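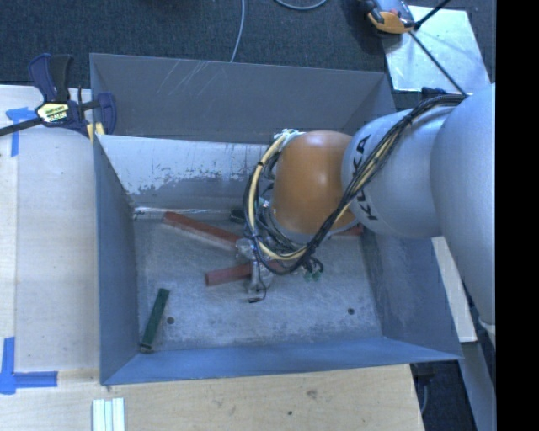 ## A certificate that stops at the river

The province of Mullia and its neighbour Bepari share a river, a railway and, for most practical purposes, a language. Until this spring they did not share a school-leaving certificate. A pupil who finished secondary school on one bank and wished to study on the other was required to sit a second set of papers, in a different order of subjects and usually in a different month.

The agreement signed by the two education departments on Sat 4 May is intended to bring that arrangement to an end. It provides for mutual recognition of the certificate from August, when the next enrolment period opens, and covers all state secondary schools together with those private schools registered with either department. Religious seminaries are to be considered separately.

The text itself is short, running to 28 clauses and 2 annexes. The first annex sets out which subjects are to be treated as equivalent. The second, which took longer to settle, deals with the conversion of marks. Bepari has long graded its candidates by division, while Mullia reports a plain percentage, and universities in each province had drawn up private tables for turning one into the other. Those tables did not agree. A candidate placed in the second division might be admitted to a degree course at one college and refused by another in the same town.

### The case of the river towns

The difficulty was felt most keenly at Hernodero, where the bridge puts Bepari's largest teacher training college within walking distance of several Mullia schools. Last year 716 applicants from the Mullia side were asked to produce an equivalence letter before their forms could be considered. The letter could be issued only in the provincial capital, upon presentation of the original certificate, and had to be collected by the applicant or a parent.

Agnes Mackay, who taught chemistry in Hernodero before joining the Mullia inspectorate, regards the letter as the weakest part of the old system. "We had families spending more on the journey than on the application," she said. "Then the office would be closed for a local holiday and they would have to come back. Some of them did not come back."

Under the new rules the equivalence letter is abolished. Colleges are to accept the certificate as it stands and may verify it directly with the issuing board, which must reply within four weeks. Where no reply is received, provisional admission is to be granted. The Bepari department had asked for a longer period, citing the condition of its older registers, many of which are still kept by hand in the district offices.

### Matters left open

Two questions remain unsettled. The first is history, a compulsory paper in both provinces but taught from quite separate textbooks. The negotiators chose to recognise each other's paper without comparing its contents -- a decision welcomed by the teachers' associations and criticised in the Mullia assembly, where several members asked that the Bepari textbook be laid before the house. The minister has undertaken to reply in writing.

The second concerns fees. Colleges in Bepari charge a higher rate to students from outside the province, and the agreement is silent on whether a recognised certificate alters that position. A draft clause on the subject was withdrawn at the final meeting, held at Flestby, and has not been published. Officials on both sides describe it as a matter for the finance departments.

Mackay expects the fee question to return before the end of the first academic year. Her own office is occupied for the present with the printing of the new certificate, which will carry the seals of both departments, and with a circular to head teachers explaining how the reverse side is to be completed. Pupils holding certificates issued under the old arrangements may exchange them at any district education office on payment of the ordinary copying charge.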